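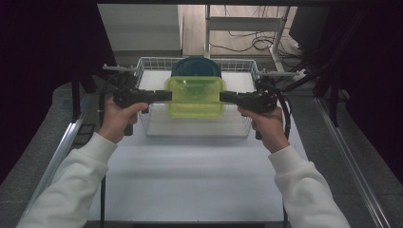
*Green box, wire basket, one gripper per hand.*

I have spent 2 weeks with the Koswood hand grippers and 2 weeks with the Stenden pair before that, and I now have opinions about squeezing food containers that I can't share at dinner.

The Stendens are the nicer objects. They have a lovely trigger, light as anything, and a jaw that closes dead parallel. They also twist in your palm the moment you pick up something wide, so by lunch you're steering with your wrists and thinking dark thoughts. The Koswoods feel like cordless drills. I prefer them by a mile, which annoys me, as I'd already told everyone at Firkgate that we were buying the Stendens.

My test is dull on purpose. Grab a box from both sides, get it over the basket, put it down square, and do it 30 times before coffee. With the Koswoods I dropped 3. With the Stendens I stopped writing down the drops and went for a walk.

Cables are a draw, meaning both are bad. I tried running them up my sleeves and felt like a lamp.

Then there's the rubber. Koswood glues a soft pad to the inside of each finger, and it grips slick plastic beautifully right up until it starts to shred. Mine had 277 grabs on them when I first noticed the bottom corners going. They still hold, but a frayed corner can catch on a rim on the way out and tip the box after you've set it down nicely, a special kind of insult. 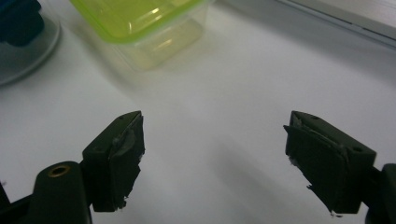 Dong-hyun Ban wrote in to tell me I'm blaming the wrong part: the glue is fine and so is the rubber, but the pad wraps too far past the edge of the finger, so every sideways scrape peels it. He trims his back with a razor blade before the first use and gets through a whole month on one set.

I have trimmed one finger and left the other alone. The spare pads are in the drawer with the Stendens, and if the trimmed side is still tidy by May I'll do the rest and tell Firkgate I've changed my mind.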